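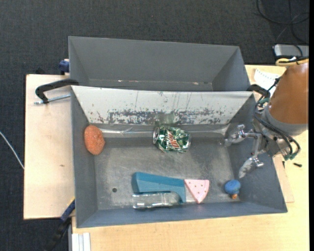

Front bin, arm over the right side, fingers open. Can at the back, blue toy thing under the gripper.

Re: [robotics-club] bin picking, what counts as a try??
From: Haziq Menon
28 September 2023

Hi all, quick one before my shift, sorry for the typos.

Pirmin wrote:
> Can someone settle this before the weekend. Syahrul is counting
> a try every time the gripper closes. I'm counting one every time
> the arm leaves home. We have 1369 lines in the log and I get a
> different success rate to him every time I open it. Also are we
> keeping the soda can or not? It's dented already and I reckon it
> will only get worse. And who moved the clamps.
>
> Pirmin

Tries first. A try = fingers close inside the bin. If the arm goes down, doesn't like what it sees and comes back up, that's an abort, gets its own column. So Syahrul's way, but Pirmin is right that the aborts have to be in there somewhere or we look better than we are. The Cistura rules say "attempt" and never define it, I did email them, no answer yet.

Can stays. Six objects on the entry form, six objects in the bin. If it gets too squashed to stand in for a can we swap it for another Mountain Dew, same size, and write down the line number where we swapped. Please don't swap it for a Coke. The colour matters for Tirta's segmentation stuff and she'd have to relabel.

Clamps, that was me, Tuesday. The front bin was creeping toward the edge of the board every time the gripper bumped the wall. If you undo them to clean out the bin put them back the same way, otherwise the calibration is off and we lose an hour. Ask Boonmee about the hour.

Things I noticed going through the log last night:

- clear bottle is the worst by a mile. When it's tucked in under the long part of the teal block the depth just goes straight through it. Don't pull it out by hand to help!! Leave it, log the miss.
- pink wedge OK if the point is toward us, bad if it ends up flat on a wall
- orange spongy one, fine, no notes
- small blue one good in the middle, poor in the corners. Near right corner is where the fingers run out of room. Tirta has a shorter approach for that corner on her branch, not merged yet, please test it before you complain to me
- shiny tape on the bin floor at the far left, still gives ghost points. Mask it in software, I don't want to peel it and then find we have to redo the background

Numbers. We need 500 clean tries for the Rolten round and by the definition up there we have 198. Everything before the clamps went on I've chucked in a folder called old. Not deleted, Pirmin, I can hear you from here.

Plan is blocks of 10, then shake up the bin, then another 10. Whoever is on writes their initials in the sheet. I know its boring. Put a podcast on.

Second bin is for drop-offs only, tip everything back in the front one at the end of each block. Last week somebody started picking from the back bin and the log has no idea, so those are gone too.

Still need:
someone on Saturday morning (I can do from one)
spare finger pads, Boonmee do you know if the Breson order went in?
a better name than "bin thing" for the entry form, due in January so no panic, but Syahrul's suggestion is not going on it

Gotta run, bus. Reply to the list not just me pls

Haziq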